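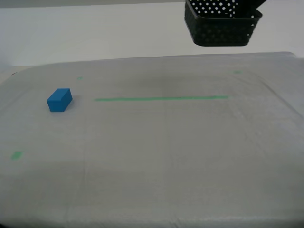 Why do people in Voldale still buy bread at the small bakeries, when the supermarket bread costs less?

Most of them told us that they go for the morning visit as much as for the bread. They like to meet the same person at the counter, and they trust that the loaf was baked the same night. Price came only after these two reasons.

Student project report, Local Economy course
Group members: Nomvula Baloyi, Themba Dlamini, Mercedes Bermúdez
Supervisor: Khanyisile Sibiya
Submitted May 28, 2024

1. Background

Voldale is a town with three bakeries that are still owned by families. The oldest is in Mellor Street, the second is next to the bus station, and the third is in the Cositz district, where many of the students live. In October a supermarket opened near the ring road and began to sell its own bread. Our group wanted to know if the customers of the bakeries changed their habits after this.

We chose this subject for a simple reason. Two of us buy breakfast in Cositz every morning, and we noticed that the line was not shorter than before.

2. Method

We prepared a questionnaire with short questions and gave it to customers when they left the shop. In total 70 people agreed to answer, and 60 of the forms were complete enough to be used. The other forms had missing pages or answers which we could not read. We decided not to guess them.

We also made an interview with Thabiso Mahlangu, the owner of the bakery in Mellor Street. His family has had the shop since 2000. He let us sit in the back room between the night work and the opening, and he answered everything except the question about his rent. 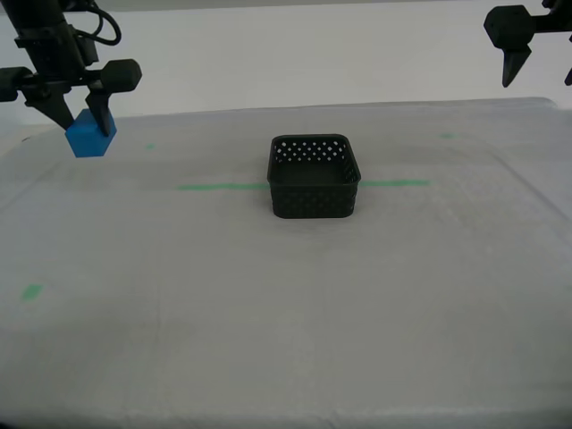
The interview was longer than we planned, so we kept only the parts about customers and working hours. Mr. Mahlangu explained that he lost some buyers of white sliced bread in the first weeks. The buyers of rye bread and rolls stayed. He now bakes less white bread and starts the second oven later, and this saves him some electricity.

3. Results

The older customers mostly come on foot and buy one loaf. The younger ones buy rolls or something sweet, and they often go to the supermarket too - for them the two places are not in competition. Several people wrote that they would visit the bakery more if it was open after work. This was the most common wish on the forms, and we did not expect it.

4. Limits of the work

We asked only people who were already customers. A person who stopped coming to the bakery could not be in our sample, and this is a serious weakness. Also, we stood at the doors only in the morning. Khanyisile Sibiya advised us to repeat the survey at the supermarket entrance, but we did not receive the permission in time.

5. Next step

Themba will enter the written comments into the same table as the other answers, and Mercedes will translate the Spanish ones. A copy of the report goes to each bakery.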